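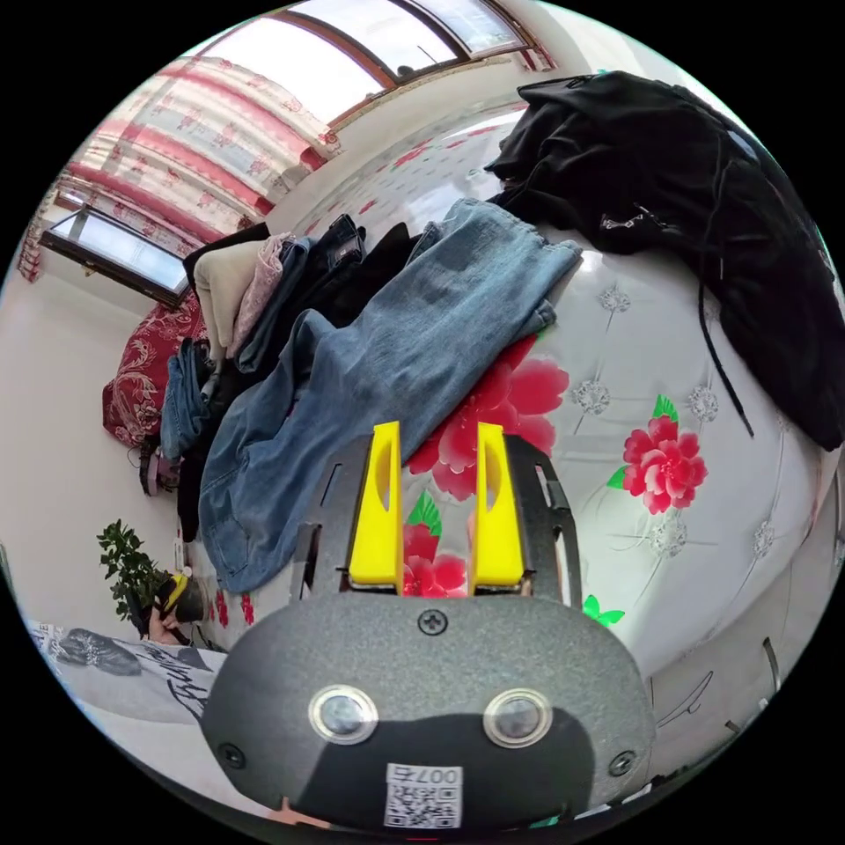

When Giang Kiều took over hiring at Renley last spring, she inherited a filing cabinet, a shared inbox with 2,456 unread messages and a job posting for a payroll manager that had been up so long people in the office had started calling it the wallpaper.

She laughs about it now, in the easy way of somebody who has slept since. Renley makes fittings for commercial kitchens, and the accounting side had always hired the way a lot of family companies do – somebody's cousin knew somebody, there was a coffee, and by Monday there was a new face at the desk by the copier. It worked pretty well for years. Then the company bought Preline, a smaller outfit two counties over, and overnight there were 135 more people to pay, on a different schedule, with a different set of sick day rules and a pension plan that only one retired bookkeeper fully understood.

"I called her every afternoon for a month," Kiều says. "I sent her a fruit basket. I should have sent her a car."

The first thing she did was take the posting down. It asked for 17 separate skills, including a software package the company had stopped using, and she sat with the two payroll clerks over a long lunch and asked them what they wished a boss would know. Their list fit on a napkin. The new posting was four sentences long and gave the salary, a thing Renley had never done before and which caused, she admits, a fairly lively week upstairs.

She also asked two search firms, Fata and Lawal, to come in and talk. Fata was polished and quick. Lawal sent a woman who had run payroll herself for a trucking company and wanted to see the closet where the old time cards were kept, and she stayed in there for most of an hour, asking questions through the open door. Lawal got the work.

The manager they found started in May. On her second day she asked for the bookkeeper's phone number, and Kiều wrote it down for her from memory.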